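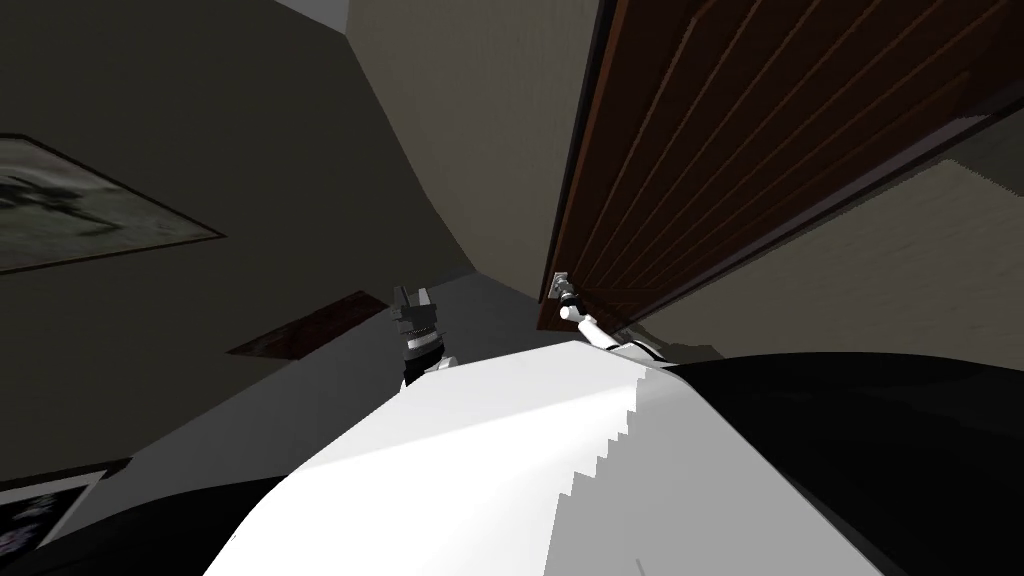

A viewer at our second screening said the film page had told him the ending before he had pressed play, and could we please put that in the report. It is in the report, in the section on synopses.

Writing for the Listings Page: How Short Synopses Affect What People Choose to Watch
Film and Media Studies, second year group project
Submitted 07/07/2025

Background

Our group looked at the short texts that go with films on listings sites and streaming menus. Most people read one of these before they decide what to watch, but they get very little attention on film courses. We read plenty of criticism in the first year and almost nothing about the two or three lines that sit next to a running time and a certificate.

We started in November with a simple question. If the same horror film is described in different ways, do people pick it more or less often, and are they happier with it afterwards? We chose horror because the plots are often alike (a house, a group of friends, something under the floor) and the synopsis has to do most of the work of telling one film from another.

The films

We could not afford to license well-known titles for group screenings, so we used short and mid-length films made by former students of the department, with permission. Three were used in the main test.

Kisura is about a woman who goes back to clear out her aunt's house and finds that one room has been wallpapered over. It runs for under an hour and has very little dialogue.

Mikiria is set on a ferry that keeps leaving the same harbour. It is the loudest of the three and the only one with much blood in it.

Sfeir is the slowest. A sound recordist works alone in a valley and begins to hear his own footsteps on tapes he made before he arrived. Several of us like it best, but it was the hardest to describe.

Method

We wrote 18 synopses in all, six for each film. For each film, two gave only the set-up, two gave the set-up and the first turn of the plot, and two went as far as the last third. In each pair, one was written in flat language and one used the sort of words found on posters ("terrifying", "relentless", "you will not sleep").

The synopses went up on Plimetti, the listings site run by our department's web group. It has a plain layout with a title, a running time, a language, an age rating and a box of text. We asked for the age rating to be the same on all three films during the test, as we thought a higher rating might attract people by itself. The site swapped the synopsis each time a page was loaded and kept a record of which version had been shown. Over 2,000 page loads were recorded before we stopped.

We then held 5 screenings in the small lecture theatre. People signed up through the site, so we knew which synopsis they had seen when they signed up. After the film they filled in a short form asking whether it was what they had expected, whether they would recommend it, and whether they remembered anything from the text.

Results: choosing

The set-up-only versions did worst for Sfeir and best for Kisura. We think this has to do with the set-up itself. "A woman returns to her aunt's house" already sounds like a horror film, while "a sound recordist spends a month in a valley" could be a documentary. When the Sfeir text went on to mention the tapes, more people signed up.

For Mikiria there was hardly any difference between the lengths. People who wanted a horror film on a boat signed up for a horror film on a boat.

Poster words made less difference than we expected. They helped Mikiria a little and seemed to put people off Kisura. One comment on the form said that any film calling itself terrifying was probably a comedy.

Results: after the film

This part surprised us more. People who had read the longest synopses were the most likely to say the film was what they had expected, but the least likely to recommend it. Several complained about being told too much, including the man mentioned at the start, who had read the long version for Kisura and spent the film waiting for the wallpaper to come off.

People who had read the middle-length versions gave the best answers on both questions. They often could not remember what the text had said, only that it had made the film sound interesting.

Flat language did better than poster language on the forms. A few people wrote that the poster version of Sfeir had promised something faster. It is a slow film, and some of them left before the end - we counted these as completed screenings if they handed in a form at the door.

Problems

The same person could load a page more than once and see more than one synopsis. We asked people at sign-up to say which text they remembered, but this was not reliable and we ended up using the last one shown.

The audience was mostly students from our own building, and many had already heard about the films from the people who made them. A wider test would need films with no connection to the department.

We also found it hard to write six versions of the same thing and keep them equally good. By the time we got to the last ones for Sfeir we were tired of it, and on reading them again one is clearly weaker than the rest. It has an awkward sentence about the valley that should have been cut. We left it in the results because it had already been shown to people.

Finally, the stills on the listing pages were not controlled. Each film kept the still its director had supplied. The Mikiria one is very dark and on a phone it is hard to make out, which may have affected the sign-ups for that film in ways we did not measure.

What we would do next

We would like to run the test again with the stills removed, and then with the synopses removed and only the stills left. We would also like to try romantic comedies, where everybody knows the ending anyway, to see whether long synopses still annoy people.

Plimetti has agreed to use the middle length as its standard for new entries. The guidance we wrote for the site asks contributors to stop after the first turn in the story, to leave out praise, and to check the spelling of character names against the credits. The old entries will be changed over as people have time to do them, starting with the horror section.

The full set of synopses is in Appendix A and the blank form is in Appendix B.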